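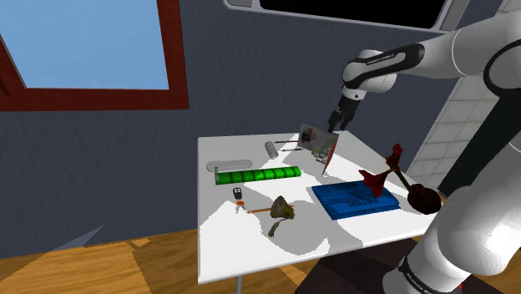

Telell brings cloud saves to its handheld app

Telell has released an update to its companion app that lets players move saved games between a home computer and a handheld without plugging in a cable. The update is free for existing account holders and began rolling out in August.

Until now, anyone who wanted to carry on a game away from their desk had to export the save file by hand, copy it across and import it at the other end. The new version does this in the background whenever both devices are signed in to the same account. Each user gets 2 GB of storage, which Telell says is enough for most libraries, as save files tend to be small.

At launch the feature works with 52 games. The largest group comes from Cheng, the publisher behind the Ukness racing series, which has 19 titles on the list. Several older Ukness games are missing, and Telell has not said whether they will be added.
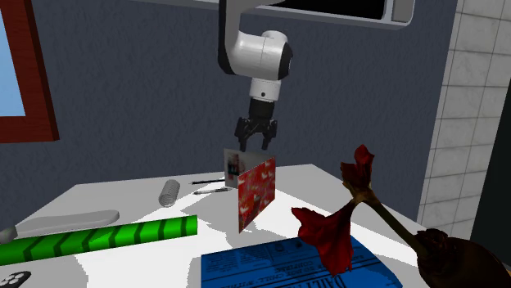 There are some limits. Saves made with mods switched on will not sync, and neither will replays or screenshots. If the same game has been played on both devices while offline, the app asks which save to keep and stores the other for 18 days before deleting it. Players can restore the older copy from the account page during that time, but only on a computer.

Parental controls have changed as well. A parent account can now switch syncing off for a child's profile or set it to work only on the home network. The setting is off by default, so families who want it will need to open the Profiles menu and turn it on.

Gandow, which makes the best-selling handheld that runs the app, has put out a small firmware update to go with the release. It fixes a fault that caused the device to drop its wireless connection when waking from sleep. Owners should install the firmware first and then update the app, or the sync option will stay greyed out.

A version for tablets is planned, though there is no release date yet. The full list of supported games is in the help section of the app, under Saves and Storage.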